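# The Gripper That Forgot It Was Holding Something

The pitch for hand-held grippers has always been that they are the safe part of robotics. A person carries the tool, does a chore, and the recording goes off to teach a machine. No heavy arm swings across the room. If something feels wrong, you let go.

That was the story at Omton, a small automation shop in Gremilberg, until last November, when a gripper closed on Mbali Mokgethi's fingertip and would not open. She was passing a part to a colleague. Her tool's software had decided the jaws were empty, so it drove them shut at full force to find their zero point. She had a bruise and a split nail. The company had an incident report that used the word "unexpected" in its first line.

I spent two days there this spring, and the task that hurt her is still done the same way. One person holds a piece up in the jaws, the other comes down from above with a second tool, and for a moment both are touching it.
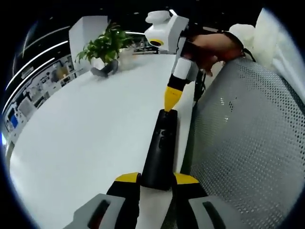
To Loukia Drakos, the handoff was never the problem. She told me the fault sat in a timer, that a timer can be fixed in an afternoon, and that people outside the trade get nervous about fingers when they should be nervous about code.

Maybe so. But I asked for the logs, and the timer had been misbehaving for a while. The grippers run on a controller called Prudik, which is supposed to recheck its zero only when the jaws are idle. It judges "idle" by motor current. Grip something light and hold it very still, and the current drops so low that Prudik calls the hand empty. In the weeks before the accident it had recalibrated 584 times across the shop's tools. Of those, 79 happened while the jaws had something in them.

So 79 times a machine squeezed when it had no business squeezing, and each one was filed under "dropped or damaged item." The people on the floor knew. Atieno Mutiso had taken to wiggling her wrist every few seconds because it "kept the thing awake." It's a clever trick, and it also meant the current never fell on her tool, so the tool with the most hours on it looked perfectly healthy in the records.

Omton's fix came in two parts. The controller now waits longer before it calls itself idle, and it has to sense a full open stroke before it may close on its own. Emmanuel Gachanja, who wrote the patch, showed me the test results, and they were good. They were also run on steel blocks clamped in a vise, which don't shift, sag or have a person's hand next to them. I asked whether anyone had repeated the tests with the items people handle every day. He said it was planned.

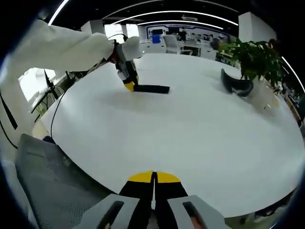

A longer wait sounds cautious until you think about how long people leave a tool in one spot. Sorting and placing are full of pauses. Someone lines up a piece, stops, looks, thinks about it. A flat black bar held down against a white tabletop, with the jaws pointed down at the surface, is a plain case of the trouble: if the table carries part of the weight, the motor has less to do, and less current is exactly what Prudik reads as nothing there. The new delay only moves the moment when it gets that wrong. The open-stroke rule is the better half of the patch, provided the stroke sensor can be trusted, and I was shown no figures on the stroke sensor.

What I wanted to see was a hardware limit, a spring or a slipping clutch that caps the squeeze no matter what the software believes. Stanciu, the outfit that supplies the jaws, offers one. Eirini Kourkoulas, who manages purchasing, said it had been priced and put off because it makes the grip less firm on heavy parts. I asked how many heavy parts the shop handles. She said she would have to look into that.

Mokgethi is back on the same job. She holds the tool farther down than she used to and keeps her free hand in her lap when the jaws are closed. Those are her own rules, and they don't appear in the manual. The manual has one new page since the accident, and it tells operators to report any unexpected movement to their supervisor by the end of the shift.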